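Fix It or Leave It Alone

My toaster is from 2003. It's a Rinaldi, it has one working side, and I love it more than is reasonable. Last November the lever stopped staying down, and I did what I suspect most people do these days, which is open a browser tab and start shopping for a new one. I had a shiny Avomari in my cart before the bread was even back in the bag.

Then I remembered the repair night at the library. I'd walked past the sign for years. So I took the toaster down there in a tote bag, feeling a bit silly, and a woman with a headlamp picked a crumb the size of a pea off the little magnet that holds the lever. It took her less time than it took me to find parking. I went home and had toast!

So I've been thinking a lot about how we talk about waste, and I have a gripe. Nearly all the advice I see is about what to buy. Buy the bamboo one, buy the refillable one, buy the one in the brown box. I've done it too (I own 5 cloth produce bags and I can find 2 of them). But the greenest toaster on the market still had to be dug up, molded, boxed and trucked to my porch, and mine was sitting right there with a crumb in it.

What bugs me most is how hard the companies make it. My Prullix hand vacuum is held together with screws that no screwdriver in my house fits. The battery is glued in. I wrote to them asking for a replacement and got back a coupon for a new vacuum -- a coupon! Meanwhile Predeteo, who made my old desk fan, still had the parts diagram up on their site, and I had a new switch for it in the mail within the week. Guess which of the two gets my money next time.

I'd like to see a law on it, and a pretty plain one. If you sell a thing with a motor or a battery, you sell the parts for it, you post the instructions, and you use screws a regular person can turn. Cameras, TVs, vacuums, all of it. 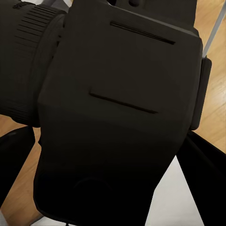
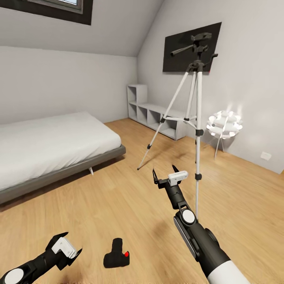
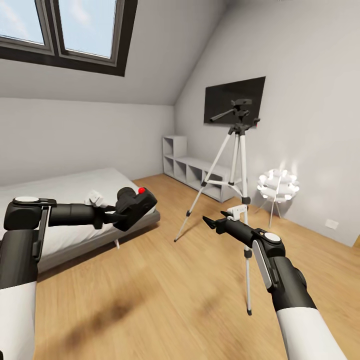
Denise wrote back after I floated this in the newsletter, and she wasn't having it. She said a parts law sounds lovely until the bill for it lands on the cheap stuff, and that a family buying the lowest-priced vacuum on the shelf can't wait around for a switch to come in the mail. She also said most people don't want to open up anything with a plug on it, and she'd prefer they didn't.

Fair enough, and I've chewed on it. I'm not asking anybody to take apart a microwave at the kitchen table. Please don't! But the cheap vacuum isn't so cheap when you're on your third, and the folks with the least money are the ones buying it again and again. A shop down the street that could get parts would help them more than it would help me.

And prices might go up a little. I can live with that if the thing lasts. My grandmother had the same mixer her whole married life, and when the cord frayed she took it to the hardware store and they put on a new one while she bought birdseed. I don't think that was a fancier time. They just had the cord in a drawer.

Our library does its repair night once a month, from 5 to 8 in the evening, and you don't need to sign up. I'm bringing the vacuum next. I've bought the weird screwdriver.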